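Why Did the Robot Drop the Cup?

A robot's gripper works a bit like your finger and thumb. It has to squeeze just enough. If it squeezes too little, the cup slips.

At the Herside lab, a robot named Bratu practiced picking up cups. It tried 154 times and dropped the cup 76 times. Moataz Gaber checked the gripper and found a loose screw. One finger was closing late, so the cup tipped and slid out.

He turned off the power before he touched anything. Always do that first with a machine that moves. 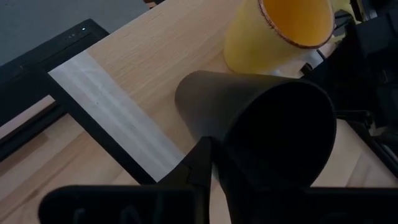
Bratu's gripper with a dark cup tilted on its side. A yellow cup stands behind it.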